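Wanted: people to help us sort, label and generally rescue a textile collection (Pultton)

Posted 18 Mar 2023
41 shares | 6 comments

Quick one as I've got to get this up before the office shuts. We need people. Two paid posts and a handful of unpaid places for anyone who wants to learn, details for both further down, please read to the end before emailing.

What it is. The old Lindholm furnishing firm in Pultton closed its sample room in January and the whole lot has come to us at the Trirmont Textile Store. Curtain fabrics, chair covers, trimmings, order books, a great many bags of offcuts. We have been through the order books and there are 1,646 samples listed. Whether we have all of those is another matter. Some are pinned to card with the number on the back, some have lost the card, some have somebody else's card. The Parker boxes (named after the salesman who carried them, not a make of box) are the worst and also the nicest.

So, the work. Matching samples to the books. Writing new labels in pencil. Measuring, bagging, typing it all into the spreadsheet. Checking for moth. Checking again for moth. It is slow and you sit down for most of it, though there is some lifting. You will get to know what a slub is whether you want to or not.

Paid posts: 2 collection assistants
Part time, 15 hours a week, mornings preferred but we can talk. Fixed term to begin with. Pay is on the usual assistant scale, ask and I'll send the sheet. You would need:

- neat handwriting, really, this matters more than the degree
- to be OK with spreadsheets
- some experience of handling cloth, could be museum, shop floor, upholstery, dressmaking, theatre wardrobe
- decent eyesight for thread counts, glasses fine, we have magnifiers
- patience with other people's filing

Not needed: a qualification in conservation. Nice if you have one but we'll train you in our way of doing things whatever you come with.

Learner places (unpaid)
Five of these. One session a week, travel paid back up to the price of a day return on the bus, tea and biscuits. No experience wanted. Over 16s only. If you are on a course and need hours signed off, bring the form on your first day and not your last, we had some trouble with that.

Also looking for anyone who used to work at Lindholm, or whose mum or dad did. You don't have to join in with the sorting. We'd like to sit down with you for an hour, put some of the fabrics in front of you and write down what you remember. Who wove it, who bought it, what it was called on the floor, because it was never what it says in the book. There's one green stripe down as "Number 8 Regency" that we've now heard called three diffrent things. Home visits possible if you are in or near Pultton.

Practical stuff. We are up one flight of stairs, there is a goods lift you can use if stairs are a problem, tell us first so it's unlocked. It gets cold, bring a jumper, not a fluffy one as the fluff gets on everything. No hand cream on the day please, and rings and bracelets off. Pens stay in your bag, pencils provided.
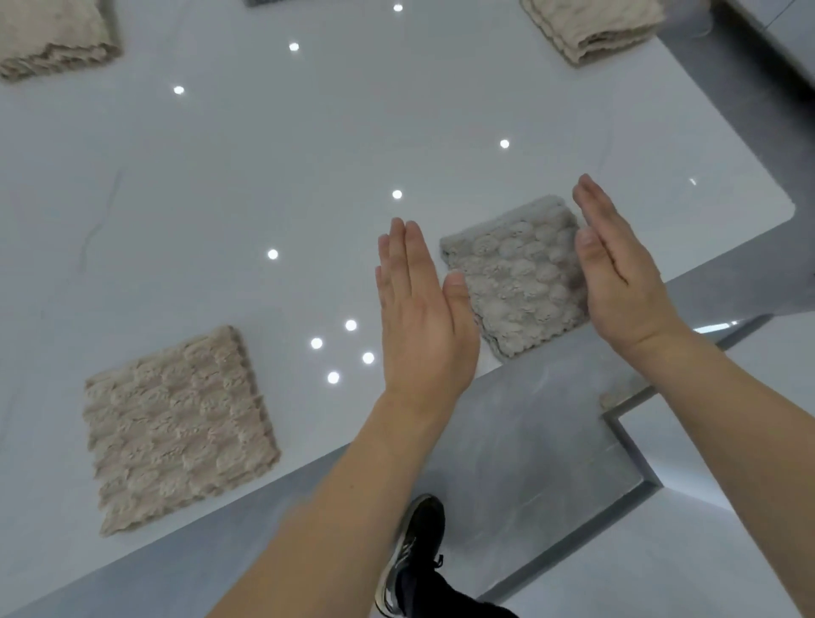
We mostly handle with clean dry hands. Gloves only for the metal thread pieces and anything with old dye that rubs. If you've got a wool or dust allergy say so and we'll find you a job with the order books instead.

To apply for the paid posts send a CV and one side of A4 about why you'd like it. Don't spend ages on it. For the learner places just an email with your name, which mornings or afternoons you can do and a line about yourself. Ex-Lindholm people can ring, or drop a note through the door, or get a grandchild to message us, whatever is easiest.

Everything to Aoi Ichikawa at the Store, and put ASSISTANT, LEARNER or LINDHOLM in the subject so it goes in the right pile. Aoi is in most mornings. Interviews will be short and you'll be asked to write out a few labels, so bring reading glasses if you ware them.

We'll take the advert down when the places have gone.

Contact us | © Trirmont Textile Store | Back to top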